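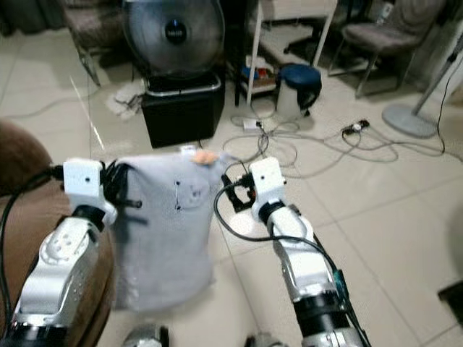 Two arms, one grey shirt, held by the top corners.

Visitors wanted for the Kinomgate open day

Botidley is looking for 14 members of the public to spend an afternoon at our Kinomgate workshop on May 19, 2023, watching two robot arms handle laundry. No experience is needed. If you have ever lost an argument with a fitted sheet, you are overqualified.

The demonstration runs 72 minutes with a break for tea. You'll see shirts picked up, held out and folded, at a pace your grandmother would have had words about. After that you can hand over a garment of your own choosing. Please bring something clean, and something you don't love.

We'd like to hear from adults of any age, and we're especially short of people who do the washing for a big household. You should be happy to stand for a while, fill in a form of 62 questions (we tried to shorten it - Gilani put them back) and tell engineers to their faces what you think of their folding.

We offer lunch, bus fare and a tea towel. The towel comes unfolded.

To apply, write a few lines to Wenceslao Domínguez at the Botidley front desk and mention any access needs. Esta, our next project, will want visitors in November, so tell us if you'd like to stay on the list. It involves socks.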